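Present: Aishwarya Kurup (chair), Muthu Gounder, Sudheer Mathew, Pavithra Varghese. Apologies from Aravind, who was much missed.

## Snack table, August fair

Muthu very kindly walked us through last year's takings, which came to $691, and we all agreed that $700 would be a lovely thing to reach this time. Pavithra will order 200 bags of chips from Naidu and keep them in her hall closet.

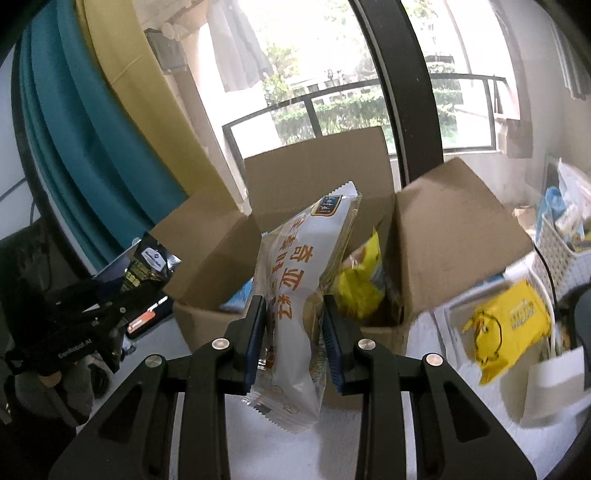 ## Bokotton bus

Sudheer has spoken to the driver, a very patient man, and the deposit is $100. Agreed, with thanks. Pickup stays at the library steps, 8:30 a.m.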